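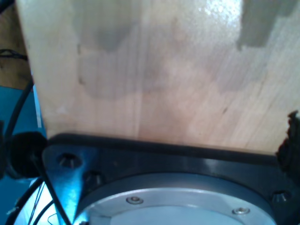 Wired or mesh for an older house with plaster walls?

Reading time: 4 min

Print | E-mail this thread

hgerlach
We bought a 14-room house in Grekmont in April and the wifi is bad everywhere except the front hall. Plaster walls, two chimneys, an addition on the back from a later owner. I work upstairs at the far end and lose video calls most afternoons.

I have one quote to run cable to six rooms, with patching and paint, for $3,549. My sister Ute says to buy a mesh kit and be done with it. I don't mind spending the money once but I don't want to open walls for no reason. What would you do?

eichhorn_j
Wire it. Plaster with metal lath behind it will eat a mesh signal too. You would be putting a node in every other room and each one loses some speed passing it along.

Does that quote include the end panel and testing? Some of them stop at the wall jack and leave you a bundle of loose ends in the basement.

skirier_mk
I disagree with doing the whole thing up front. I had the same kind of house and bought a three-pack mesh kit. It covers the first floor fine. I only ran one cable, from the router to the upstairs node, and went through the back of a closet to do it. The whole cable run cost me $89 in parts and most of a Saturday.

Six drops is a lot if only one person is working from home.

eichhorn_j
One cable is still wiring. We agree more than you think. But if somebody is already up there with a drill, the second drop costs a lot less than the first. I would pull two to every room and leave one unused.

hgerlach
It does say "terminate and test" on the quote. It doesn't say anything about a panel. I will ask.

The basement ceiling is open, so the first floor rooms could come up from below. The upstairs is the problem.

Hannelore M.
Check for an old laundry chute or a plumbing chase. In our place the vent pipe runs from the basement to the attic with a gap beside it wide enough for a fist. We dropped a weighted string from the attic, tied the cables on and pulled them up. Then you come down into the second floor rooms from above through the top of the wall. Very little patching.

Seal the gap afterward with fire-rated foam or whatever your inspector wants. Ours wanted caulk.

ute_g
I am the sister. I still say try mesh first because you can return it. You can't return a hole in the wall.

skirier_mk
What Ute said. Buy from a store with a decent return window, set the nodes up for a week, and write down which rooms fail. Then you know where the cable needs to go.

Müzeyyen K.
I did the wiring in our shop on Ehlers Street and have a few notes, whichever way you go.

Buy a box of solid copper cable. The cheap copper-clad aluminum kind breaks at the jack and it is not worth the savings. Label both ends of every run before you pull, because afterward they all look the same. Leave a few feet of slack at the basement end. Keep away from the power lines, and if you have to cross one, cross it at a right angle.

For the short cables at the switch I like using a color for each purpose. Ours are blue for desks, yellow for the phones and gray for everything else. It makes it easy to find the one you want. 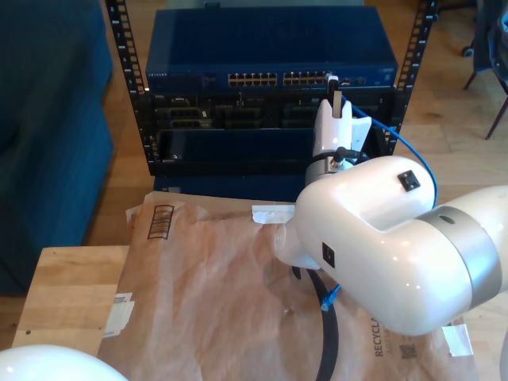
Blue network cable and white plug pointing toward the switch ports.

eichhorn_j
I never got on with color codes. You run out of blue, use a gray one, and from then on the code is wrong. Printed numbers on both ends and a sheet taped inside the door have worked for me for years.

Müzeyyen K.
You can do both. The sheet gets out of date too.

Hannelore M.
Ours was out of date the first week.

hgerlach
Thanks everybody. I called the contractor and the panel is extra. He also said he had not looked in the attic, so the price assumes opening the wall on the stairs. There is a vent pipe and it looks like there is space next to it. He is coming back to look.

One more thing. Can a single run be too long? The back addition is a long way from the basement corner where the internet comes in.

eichhorn_j
Copper is rated to 100 meters including the cords at each end. I doubt you will get near it inside a house. Measure it along the route the cable will take, up and over, and not in a straight line.

skirier_mk
And if you want service out in a garage or shed later, put in an empty conduit while the yard is dug up for something else. I wish I had.

ute_g
She does not need internet in the shed.

hgerlach
I might.

Related threads
Zedham router drops connection every night
Fishing cable past fire blocks
Is a patch panel worth it for four rooms?
Matching old plaster texture after a repair
Best spot for a switch in a damp basement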